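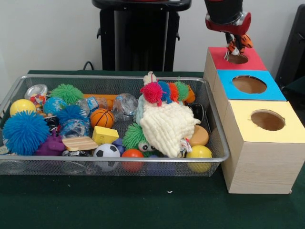
1 min read

Pardale Toy Library is looking for a Saturday sorter

We lend toys to families all over town, and the toys come back. Mostly. Last October we checked in 536 returns, among them nearly 200 that had arrived with a part belonging to something else. We would like to hire a person who finds this interesting.

The job is 4 hours every Saturday morning at our Nivari Street branch. You will check returns against the catalog, wipe down whatever is sticky, and call parents about missing pieces in a voice that does not sound like a collection agency. Balls go back in the ball bin. There is a ball bin.

You should be able to lift a dollhouse, read bad handwriting and stay calm near a xylophone. Experience with children helps - experience with their grandparents helps more. No degree needed. Pay is hourly, parking is free, and the coffee is what you would expect.

To apply, send a short letter to Blair Drummond, Branch Manager, 224 MacKinnon Avenue, Pardale. Tell us about a toy you never gave back.

Posted April 18, 2026. Open until filled.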